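I have been told, by people I otherwise trust, that a clear desk makes a clear head. So in January I gave it a try. I followed the Illuver method, a course with 4 lessons and a 72-page workbook, most of which is margins for you to write your feelings in.

The basic claim is that every object in view costs you attention. Fine. I'd like to know how much, and who measured it. The workbook mentions "studies" twice and names none of them. It does have a lot to say about a design office in Lagos where they supposedly cut their working hours after a big clear-out. Maybe they did. Maybe they also lost a client that month – the workbook doesn't go into it.

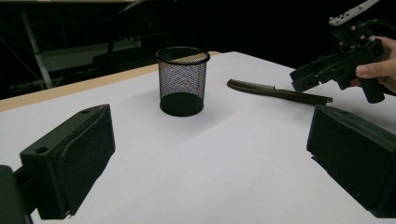 My other complaint is about where the stuff goes. Mine went into two boxes in the hall closet, and I spent the next few weeks walking to the closet. The stapler went back and forth so often that I gave up and left it on the floor by the door. I can't see how that helps anybody's attention.

Then there's the shopping. Lesson three wants you to buy a Hikano drawer set, which costs more than my chair did, and the nearest store that carries it is in Ciltport. A course about owning less really shouldn't come with a list of things to buy.

I'll admit I wipe the desk down more now, and I did find my old library card. Whether I get more work done I have no idea. I'm giving it until spring and then the boxes are coming back out.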